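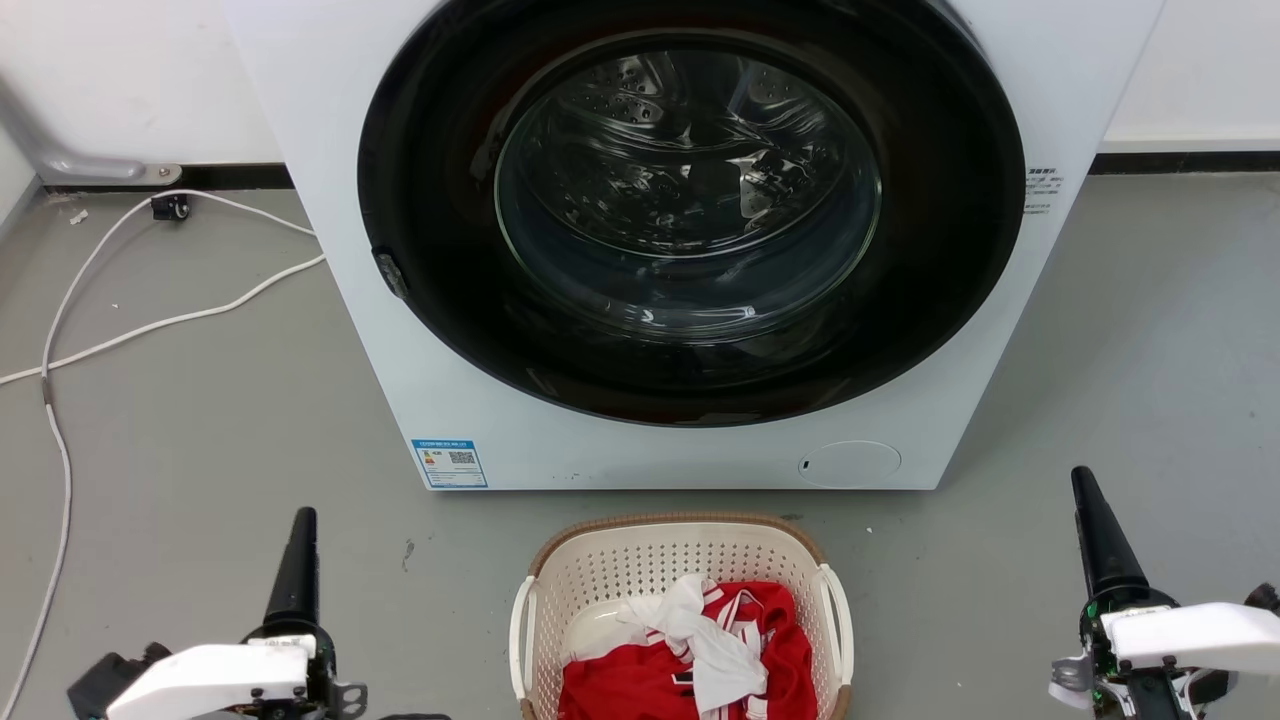

Dranano Players - minutes of the June members' meeting

The meeting opened at 7:30 pm in the upstairs room at Zultinby Hall. The chair welcomed everybody, with a special hello to the new members who joined us after the spring musical (we are so glad you came back!). Apologies were read out and the last minutes were agreed with one correction: the cast party was at the Bang, in the downstairs bar.

Spring musical
Everyone agreed it was a joy from start to finish, and the Saturday-style crowds we had hoped for came on every night of the run. Ticket sales came to $3,791 and costs, including the hire of the band's music stands, were $1,047, leaving us $2,744 to the good. Thanks were given to the pit band, the front of house team and whoever fixed the revolving door in Act Two between performances. It was asked that scripts be returned with the pencil marks rubbed out. Five are still missing.

Fall play
The reading group has been through a good pile of scripts and brought two to the meeting, a country house comedy and a courtroom drama. There was a long and friendly talk about both. The comedy has more parts for women and only one set, but several members felt we have done a lot of sofas lately - and the courtroom piece would give our older actors something to get their teeth into. The vote went to the courtroom drama. Auditions will be held upstairs at the hall, and anybody who would like to try out but feels shy about it is very welcome to read with a friend.

Lights
The two old dimmer packs are on their last legs. It was agreed to spend up to $500 on used ones, and the lighting crew will ask at Nivaveck first as they were so helpful with the cable.

Any other business
A member asked if we could start evening performances at 7:00 pm so that families with younger children can come along. Opinions were mixed, and we will try it for one night of the fall run and see how it goes.

The meeting closed at 9:10 pm, followed by tea and the last of the lemon cake.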